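Curkgate soap bench, notebook
May, started 7.15 in the morning before the room warmed up

Unmoulded both olive batches and I am so pleased with them! The plain one is 100 per cent olive oil (the Grenano, from the big tin) and the other is 90 olive to 10 castor, which I've been calling Lakico in this book because that was the name on the castor bottle and it stuck. Both were poured on the same evening into Perrin moulds, same lye strength, same water, both left under a towel on the shelf by the boiler.

The plain olive came out of the mould like a piece of cheese rind, firm and waxy with clean corners. Lakico was a bit tackier at the base and I had to put it in the freezer for a while and then lean on it. Corners went slightly. Next time leave it another day, no freezer.

Colour: plain olive is paler than I expected, nearly ivory at the edges with a greener oval in the middle. That will be partial gel, the heat having built up in the centre and never got out to the walls. I rather like the oval. If we want it even, it needs either a warmer shelf and thicker towels or a night in the fridge, and no halfway house. Lakico gelled right through, so it's darker and slightly see-through at the thin ends. Same shelf, same towel, but it was on the boiler side and I think that's all the difference is.

Tracing took forever, as olive does. I stick-blended in short bursts and stirred by hand between, and it sat there looking like salad dressing for ages and then went to custard while I was reaching for the spatula. Lovely moment.

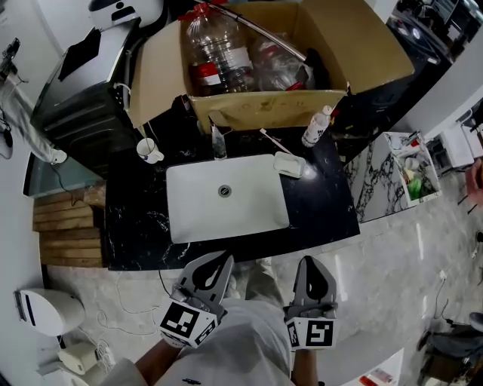
Added in green pen under this paragraph: try less water in the lye next time, it'll trace sooner and you won't get that sticky base either, but watch the heat.

Yes, good. I'd been wary of dropping the water because strong lye in a slow oil seemed like asking for a cracked top, but olive is so sluggish that there's probably plenty of room. I'll take it down on the next plain batch only and leave Lakico alone, otherwise I shan't know what did what.

Lather test, offcuts only, cold tap, far too early to mean anything but I can't leave them alone. Plain olive gives a low creamy film with almost no bubbles and it does go a bit slimy if you keep rubbing. Lakico gets bubbles! Small ones, close together, and they hang about. Castor on its own hardly foams, so it's odd and rather wonderful that a little of it in the mix holds everyone else's bubbles up.

Our tap water is hard and it shows. Did the same offcuts in rainwater from the butt, strained through a cloth, and both were twice the soap. Rinsed quicker as well, and the bowl came up without the grey ring. So a fair part of what we complain about in our bars is the calcium in the tap taking its share before the soap gets to work.
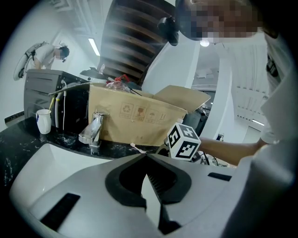 H. Ostler

Carrying on after lunch. Hard water is the thing I want to chase now. Sodium citrate is the obvious one to try, as it grabs the calcium first. You can make it in the pot by dissolving citric acid in the water before the lye goes in, but the acid eats some of the lye, so the lye has to go up to match. Please don't skip that sum. I did it on paper, then again from scratch on a clean page, and they agreed.

Cut the bars with the wire. The plain olive dragged and left a faint ripple, Lakico cut like butter. Stood them on edge on the slatted rack with a gap between for air, plain on the upper slats, Lakico underneath, labels facing out. Weighed one bar from each and wrote the weight on its label so that we can follow the water going off.

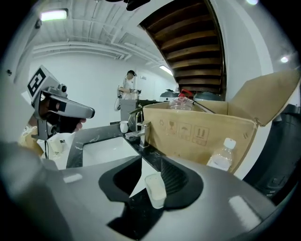 Next batch

Half the oil into citrate soap, half without, same pour, same mould if the divider fits. Less water as per the green pen. Fridge for both, to rule out the gel business. No scent. I know, I know, the lavender smells marvellous, but it muddles the lather test when one bar is already making everybody happy.

Also wanted: a new gasket for the lye jug lid, more pH strips, and the good spatula back from wherever it has gone.

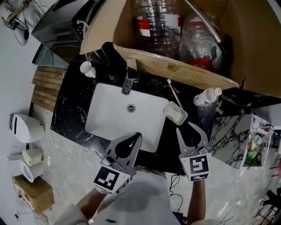
When can the olive bars be used?

After eight weeks on the rack. They're soap already, but young olive bars are soft and melt away in the dish, and the lather keeps improving the longer you can bear to wait. Lakico gets the same time so the comparison is fair.

Shelf thermometer read lower than the wall one again. Swap them over tomorrow and see which is telling fibs. Rack turned, towel in the wash, lye cupboard locked.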